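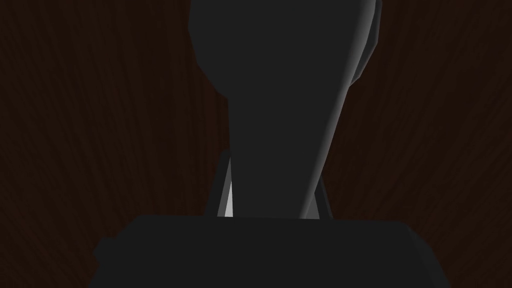
Every few months somebody at our shared workshop asks me when the robot is going to do something. I know what they mean. They mean something with screws in it, something that whirs and maybe knocks over a coffee. What I've got after a whole winter of evenings is a bench with a half-built shoulder joint on it and a laptop with a fake apartment inside, and I would like to argue that the laptop is the part that counts.

I'm building a two-armed machine to help around the house. The project is called Curnivis (long story, bad pun, wrong language) and the plan was always to have it come out of the workshop, roll through a doorway, and go fetch things. Doorways! I figured they'd take a weekend. I've been going through doorways since I was one, after all, and I gave them no thought whatsoever when I was drawing up my parts list.

So my opinion, which has gotten me into a few arguments by the drill press, is that anybody building a robot at home should spend longer in simulation than feels reasonable. Build the rooms before you build the arms. Put in a sofa and an office chair, hang some pictures on the wall, and then park your robot in front of a pair of open doors and look at what it would have to look at. 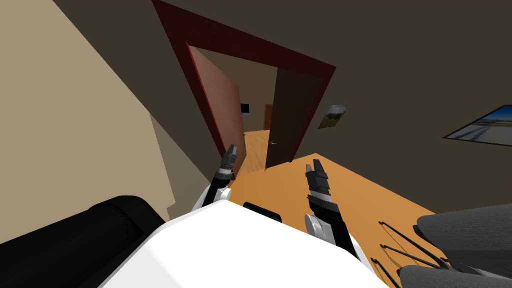 It changes how you think about the hardware. I had a lovely set of elbows worked out on paper, with a nice wide stance, because wide arms look capable and I'm as vain as the next hobbyist. Then you put the thing in a room and start asking where those elbows go when the doors aren't folded flat against the walls. You can't answer that with a sketch. You can't really answer it with a tape measure either, because a door opening is one number and the usable space between two door leaves hanging at odd angles is a different number every time someone walks past.

I redid the forearm 4 times. In the workshop each of those would have been a trip to Valdovinos for tubing and another month of waiting for my turn on the lathe. On the laptop each one was an evening, and a couple of them I threw out before dinner. I'm not a patient person — ask anyone who has glued something next to me — and this is the only way I'd have stuck with it.

The part I didn't expect to care about was the robot's point of view. When you design from the outside you're always looking at your machine from across the room, like a proud parent at a recital. Sit up where its eyes are and the whole job looks tighter. Wood on the left, wood on the right, your own arms in the way, and the room you want is way off down the far end. 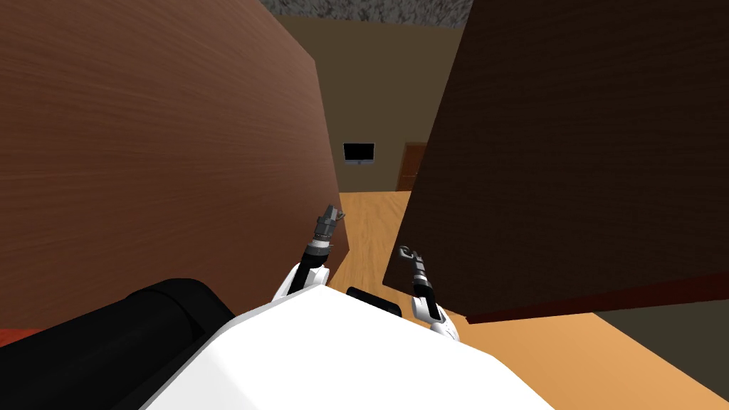 Ambros Camenzind thinks I've got this backward, and he wrote me a long note after I posted an earlier version of these thoughts on the Estora board. A simulated door never sticks, he wrote, and it never has a bad hinge or a kid's backpack hanging off the handle, so what you are training is your own confidence. Build one ugly arm out of scrap, bolt it to a cart, and push it through a real door by hand. You'll learn more in 30 minutes than your laptop will teach you by February.

I've chewed on that a lot, and he's right about the hinges. My pretend doors are very well behaved. Friction in a simulator is whatever you typed in, and I typed in something flattering. I'd also grant him that there's a kind of builder who goes into the software and never comes back out, and I've had weeks where that was me, fiddling with wood grain at 2 in the morning.

But his cart test only tells you about the arm you already made. It's great for finding out that your scrap arm is too fat. It won't show you the next ten arms you could have tried, and in a shared shop where the good bench gets booked up in 90 minute slots, I can't afford to be wrong in aluminum.
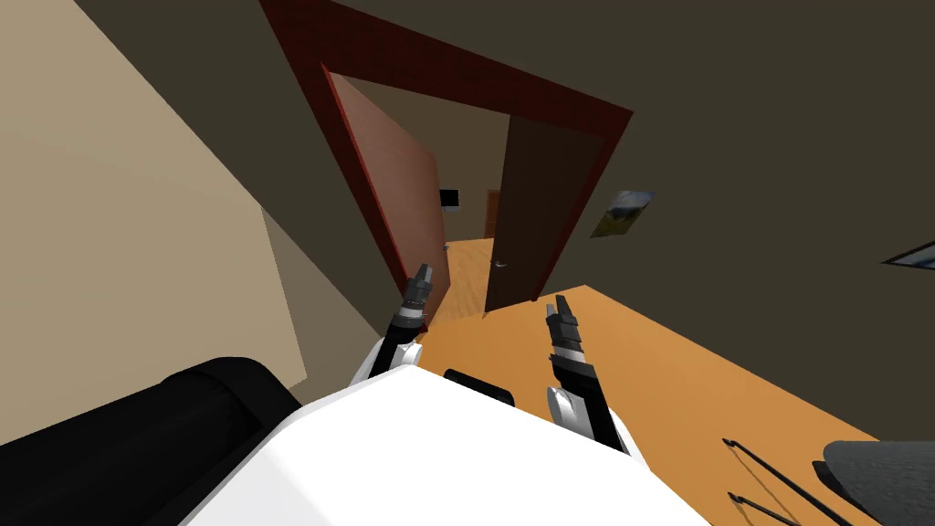
Where I've landed, for now, is a kind of truce. I keep the pretend apartment running and I've started making it worse on purpose. Doors left at stupid angles. The chair shoved somewhere annoying. More drag in the hinges than I'd like. If a design only works when everything is parked neatly, I want to find out before I've cut anything. And yes, Ambros, I did build a cart. It's under the bench next to the box of Flesar motors, and it has one ugly arm on it, and it pulls to the left.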